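**Sorting gearbox parts on cloth: yes or no?**

**moffat_lathe48:** I've been stripping my old Reddale gearbox on a dark gray cloth over the big table and I'm never going back to a bare bench! Bevel gears don't roll off, and the shiny ones really show up.

**pinionpete9:** Hard disagree, sorry. Cloth sheds. You get lint in the teeth and then it's in your grease. I use a baking tray.

**moffat_lathe48:** Trays are so loud though (and mine slid right off the table once). I just wipe each gear before it goes back in.

**trovevham_girl:** Team cloth, but wash it first, no fabric softener. Does yours crease up? Mine does and small washers hide in the folds.

**moffat_lathe48:** A bit, yeah, there are soft creases and some lint specks too, so pete gets half a point. The dark bevel gear is harder to spot than the silver one, but the flat aluminum plate with the hole in the middle is impossible to miss.

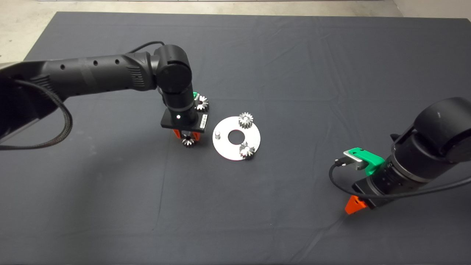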